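Soup Swap Is Back This February!

If you missed the last one, you missed Nayeli Cisneros's white bean and roasted garlic, and I am sorry for you. I went home with four jars of it and they were gone by Tuesday. My kids, who claim to hate beans, ate it standing up at the counter.

So we're doing it again, same place, the Tumdale grange hall, on a Saturday morning. Doors open at 11. If you've never been to a swap, the idea couldn't be easier. You make one big pot at home, pack it into quart containers, freeze them, and bring them along. Then you pick out as many quarts as you brought, all different, all made by your neighbors. I love opening the freezer in the middle of a bad week and finding somebody else's chowder in there.

Last winter we had 24 cooks and, once everything was stacked up on the long tables, 244 quarts of soup. I didn't think we would ever fill that room! There was a Thai-style pumpkin, two very different borschts (a friendly argument is still going on), a smoky split pea from the Beltrán family, and a chicken and wild rice that disappeared before I could get across the room.

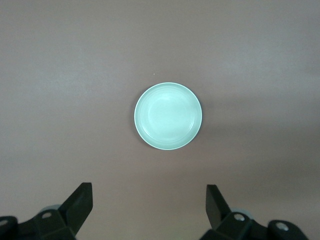

A few things we learned. Soups with a lot of cream or potato can turn grainy in the freezer, so if yours calls for cream, leave it out and write "add a splash of cream" on the lid. Same with pasta. Noodles go to mush, so bag them dry and tape the bag to the jar. Leave an inch of space at the top, please, as I'm still finding lentils in the back of my car.

Label everything. Name of the soup, what's in it, how spicy it is, and the date you made it. We have several people with nut and dairy allergies coming and they'd like to go home with a full box too. Masking tape and a marker work fine.

There will be a tasting table again, so hold back one extra quart and bring it hot in a slow cooker if you have one. The folks from Flurnon Bakery are bringing rye and those little seeded rolls, and I plan to stand very close to them.

Rides from the Wiltero side of town can be arranged, just put a note in the box by the hall door. The sign-up sheet is there too. Write down what you're thinking of making, even if you change your mind later. I've got my eye on a mushroom barley, unless one of you beats me to it!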